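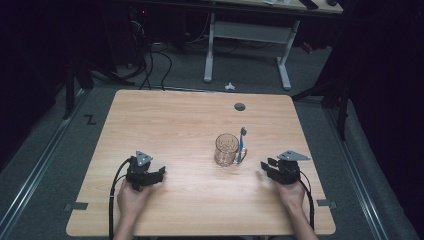

Toothbrush Mugs: Your Questions

Ever since I put up my post on keeping a toothbrush in a glass mug, the questions have kept coming, and I love it! These are the ones I get most.

Why a mug and not a regular toothbrush holder?

The handle! You can grab it with soapy fingers, carry it to the kitchen for a rinse and bring it back without touching the rim. I've used mugs since 2000, when my first apartment had no shelf over the sink, and I still get a little thrill out of finding a good one.

Does it have to be clear glass?

No, any mug works. I'm just very fond of clear glass – you can see right away when there's water sitting in the bottom, and a textured one with facets catches the morning light so nicely. Mine has a blue and white toothbrush leaning in it and I think the two look great together.

Won't a toothbrush tip a mug over?

Not if the mug is heavy enough. Drop the brush in, let it lean, and give the table a gentle bump. If the mug slides or wobbles, try a shorter, thicker one. The head should stand clear above the rim so air can get to it.

How often do you wash it?

Every 2 days for a quick rinse, then a real scrub with dish soap on the weekend. Facets on the outside are easy. It's the inside corner at the base that needs a bottle brush.

Can two people share one mug?

You can, but the heads end up touching. Zoi Mavromatis wrote in to say she keeps 2 mugs side by side with the handles pointing opposite ways, so everyone knows whose is whose. I tried it and now I do it too when my sister visits.

My bathroom has no counter space. Any ideas?

Use a table outside the door! A small wooden one is perfect, with a coaster under the mug to save the finish. If it's a desk with a cable hole in the top, keep the mug well away from the hole – drips will find it.

Where do you find your mugs?

Thrift stores, mostly. Go in April if you can, when people are clearing out their cupboards. Run a fingertip around the rim before you buy and leave anything with a chip.

Can I send you a picture of mine?

Please do! Write to Catríona Scanlon through the contact page and tell me where you found it.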